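Abella Horse Program: progress report to the Mollby Fund, August

Prepared by Delwyn Pearce

Your grant was meant to pay for groundwork sessions with 26 riders and the retraining of two difficult geldings. The riders are doing well. The geldings have their own views, set out below.

Kavine came to us refusing to be caught, loaded or looked at for too long. He now walks up to the gate by himself, provided the person standing there is Tariq Mirani and Tariq is pretending to want something else.
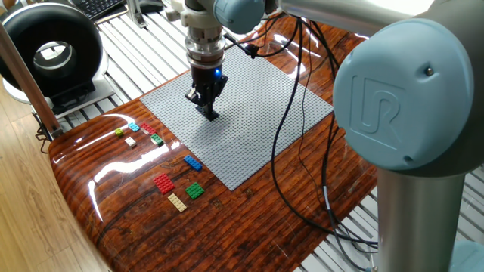
Loading is slower. Kavine will put both front feet on the ramp and stay there, thinking, for the length of a lunch break. Kane Kerslake has started bringing his lunch. We had promised you a fully loaded horse by now and can offer you half of one.

Zatuven, the older gelding, has stopped biting. He has taken up untying knots, first his own and then his neighbor's. Ibrahim Ajayi considers this progress and I have agreed to write it down as such.

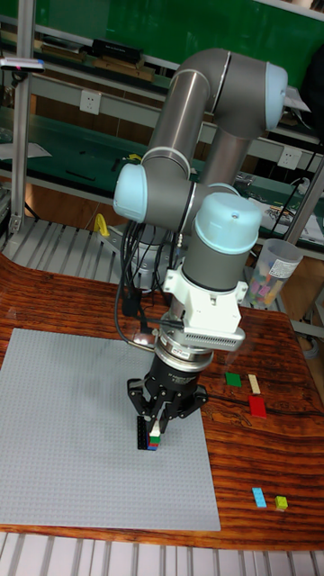 Attendance at the morning sessions has held up, even through the mud. Riders spend the first half on the ground, leading and backing up, and several have asked when the riding starts. Alby Pirihi tells them it already has — they don't love this answer.

On money: hay went over budget by $200, and we spent $99 on a halter that Zatuven can't open.

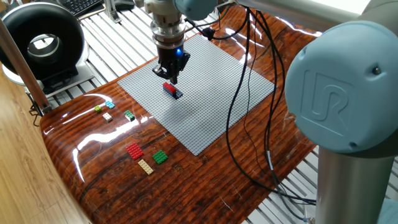 He opened it in two days. We would like to move what's left in the equipment line over to hay, and need your approval before the next delivery.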